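From: Custódio Frade
To: Kiltix users list
Subject: Re: baked lightmaps, leaks at wall joins
Date: July 2026

Giannakopoulos wrote:
> After moving the Plomville interior to the April build I get light
> creeping in along the joins between rooms. Raising the lightmap
> resolution helps a little and doubles the bake time. Is the padding
> setting ignored now? Same scene, same lamps, nothing else touched.

The padding setting is still read, but its unit changed. It used to be texels at the final resolution. It is now texels at the base resolution, before the per-object multiplier is applied. An old file with padding 2 and a multiplier below one ends up with less than a full texel between charts, and bilinear filtering then picks up the neighboring chart.

I rebaked the interior with the old and new padding.
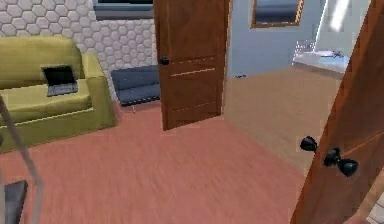
1. Padding

Set it to 4 in the scene defaults and remove any per-object overrides. The importer copies overrides from old files without converting them, so changing the default alone does nothing for those objects. My copy had 13 of them, all on wall segments.

2. Chart splits on relief surfaces

The unwrapper splits charts at any edge sharper than the angle threshold. On a wall with raised tiles this gives you one chart per tile face, and most of the atlas goes to padding. Raise the threshold to 79 degrees for those meshes only. Leave it alone on furniture.
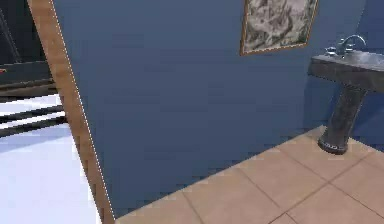
Wall thickness is the other common source of leaks. A single-sided plane has no back face to block the lamp in the next room, and no amount of padding will fix that. Check every place where one room's wall ends and another's begins. The strip of light-brown wood between the two rooms is a good spot to test, with wall meeting wood along its whole length. If the leak follows that edge at any resolution, the geometry is at fault – close the mesh and rebake.

3. Bake time

With the settings above, the full bake takes 130 seconds on the Sirnalport machine. Most of that is the second bounce. Turn it off while you are chasing leaks. 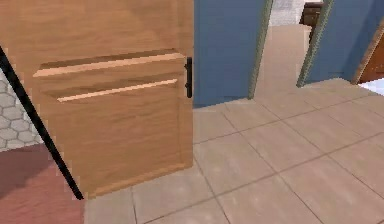 The denoiser should be off for the same tests. It smears a one-texel leak into a soft gradient that looks like ordinary bounce light, and you can lose an afternoon to it. Turn it back on for the final pass only.

I'll send a patch for the importer so that overrides get converted on load. Until then the manual fix is safe, and files saved with it will open in the older build.

Custódio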